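Our project began in June, when Dong-geon Min brought in a pile of old packaging and asked whether any of us had ever looked properly at how a box is put together. None of us had, so we spent the better part of the term finding out, and it was far more fun than it sounds!

We called the project Himitz (a name that stuck after a very long lunch) and gave ourselves 9 weeks. The first job was to learn what a plain cardboard box does when it stands on a board, with flat things laid out near it ready for packing.

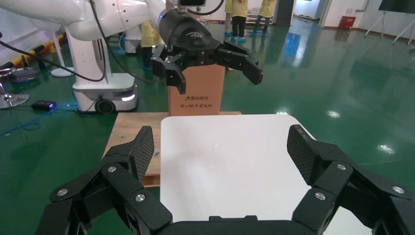

Packaging and Everyday Design Group, Clallby College

The upright box carries the characters 清华同方 on its front, quite small, and we grew rather fond of it. Most of our drawings start from a tan box of that sort, with a flat white square with rounded corners lying in front of it on the light brown wood. We tried seven ways of lining a box so that a flat panel would stay put on the bus to Pidport, and folded paper did best, though it took ages to cut and Dong-geon's thumbs were sore for days.

Our written log runs to 100 pages and is kept in room 2132, where anyone is welcome to borrow it. We would still like to try thinner card, and to redo the corner folds, which were never quite square.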